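Whiteboard care: what to wipe with, and when

Burkcombe members' newsletter, 2019-10-31

Several members have asked why the small boards in the shared rooms go grey so quickly when the big one in the front room still looks fair after years of heavier use. The short answer is that the small ones get wiped with whatever is lying on the table. The longer answer follows, with a routine at the end that can be copied out and kept with the boards.

A dry-erase marker lays down pigment in a fast solvent, along with a release agent, usually an oily or waxy additive. The solvent flashes off in a few seconds and leaves the pigment sitting on a thin film of release agent. As long as that film is intact, a dry cloth will lift the line in one pass. If the film is missing, or the board surface is scratched, pigment gets into the coating and stays there. This is called ghosting. Most of it can be removed, but every removal takes a little of the board's life with it, particularly on melamine.

Two surfaces are in use here. The front room board is enamel on steel, and will take almost anything short of a scourer. The small tabletop boards are melamine, which is softer and slightly porous once worn. Melamine is cheap and light and perfectly good for the purpose, but it should be treated as a consumable. Our last bulk lot came through Grerard in February and the coating has been sound so far.

The cloth matters more than the cleaner. A plain folded cloth, kept for the board and used for nothing else, does most of the work. Fold it in half and in half again so there are several clean faces to turn to. Change face when the one in use has gone dark, and wash the cloth when you run out of faces. No fabric softener – it coats the fibres and leaves a streaky film that the next marker will not write over evenly.

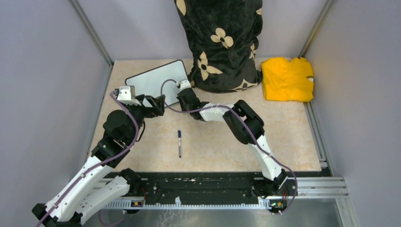
Large textiles should be kept out of the job altogether. Tablecloths, curtains and throws tend to have a raised weave or a printed surface, and dark dyes can transfer if the cleaner contains alcohol. They also hide grit. A single grain caught in a fold will put an arc across a melamine board that no cleaner will take out. If a big piece of fabric has to share the table with a board, shake it out first and keep it to one side.

Grit on the table itself is the other common cause of damage. Boards get slid around on their backs and then stacked face to back, so anything picked up underneath ends up on the writing surface of the next one down. Wipe the table before laying a board on it. On mottled or marble-pattern tops the crumbs are hard to see, so run a hand across as well.

For weekly cleaning, use isopropyl alcohol at 70 per cent, applied to the cloth and never sprayed on the board. Liquid that runs to the edge gets behind the frame and swells the backing. Wipe in straight overlapping passes from top to bottom, then dry with a clean face of the same cloth. Leave the board for 2 minutes before writing on it. Flunoletti board fluid is also in the cupboard and does the same job with a stronger smell. Please do not use both.

For ghosting, go over the old line with a fresh dry-erase marker, wait a second or two, and wipe. The new solvent softens the old pigment and the fresh release agent helps carry it off. Repeat once if needed. If the line is still there after that, move to alcohol. Permanent marker responds to the same treatment. Toothpaste, baking soda and melamine sponges are all abrasives and should stay in the kitchen. They do remove the mark, along with the gloss, and the patch will ghost every time it is used from then on.

Markers are best stored flat. Stood tip up, the pigment settles away from the nib and the line comes out pale; stood tip down, the nib floods. Cap until it clicks. A marker that has started to squeak is short of solvent and also short of release agent, so it should be thrown out before it causes trouble.

Octavian Surdu keeps the supplies list and has a box of new cloths for anyone who needs one.

Routine for the small boards

After each use: dry wipe with a clean face of the cloth.
Weekly: 70 per cent isopropyl on the cloth, straight passes, dry off.
Monthly: check the edges for swelling and the surface for scratches.
Storage: upright if possible, with a sheet of paper between boards if stacked.

Boards with lifted edges or a dull patch bigger than a hand can go in the crate by the back door. They still work well enough as backing for wet glue jobs.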